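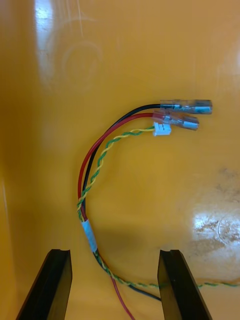

The ferry to Drondham had been off since noon, and Charito Pangilinan was the only one left in the waiting room who still had her coat buttoned. She had a cake tin on her knees. Inside it was a fruit cake for her sister, who had turned down every cake Charito had made since their mother's funeral.

"They'll call it at six," said the man across from her. "They always say six."

"And do they?"

"They say it. Then they say eight."

His name was Ruairí Ó Gríofa and he was going home to Nurndale by way of Drondham, a route that made no sense to her until he explained about the bridge. He explained for a long time. She looked at the board. It said DELAYED next to the Drondham boat and nothing at all next to the Tokau boat, which only ran in summer.

At six a woman in a yellow jacket came out and said eight. Ruairí raised his eyebrows at Charito. She unbuttoned her coat.

"What's in the tin?" he asked.

"Cake."

"Is it for somebody?"

"My sister. She won't eat it."

He thought about this. Outside, the rain was coming in sideways and the boat lifted and dropped against its tires. A boy was asleep on two chairs with his shoes off. The vending machine had taken Charito's money at lunch and she had been giving it looks ever since.

"Why bring it, then?" Ruairí said.

"Because if I came without one she'd say I came empty-handed." 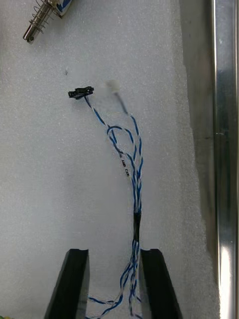 He nodded as if he had a sister too. He went back to his newspaper, and she could tell he wasn't reading it. After a while he folded it up and put it under his leg.

"My father left me a house," he said. "In February it'll be a year. I haven't gone in. I go home to Nurndale and I stay with my cousin, and I walk past it on the way to the store."

"What's wrong with it?"

"Nothing. It's a good house. There's a pear tree."

Charito had kept her mother's apartment on Quiambao Street for 12 weeks before she let it go. Her sister had wanted it kept longer. They had fought over the rent, which was 400 a month, and then over the dishes, and by the end they were fighting over a colander. Charito had the colander. She had never used it.

"Do you have a key?" she asked.

He took it out and showed her. It was on a loop of string.

The woman in the yellow jacket came back before seven. She said the wind had dropped, they were going to try it, and would everybody please have their tickets out. The boy's mother started hunting for his shoes. Ruairí stood up and patted his pockets for his ticket and found it in his hat.

Charito took the lid off the tin. She had a plastic knife from lunch, still in its wrapper, and she cut a piece from the edge, where it would show. She put it on a napkin and held it out to him.

"She'll see it's been cut," he said.

"Yes."

He ate it standing in line. She cut another piece for herself, pressed the lid back on, and followed him out to the boat.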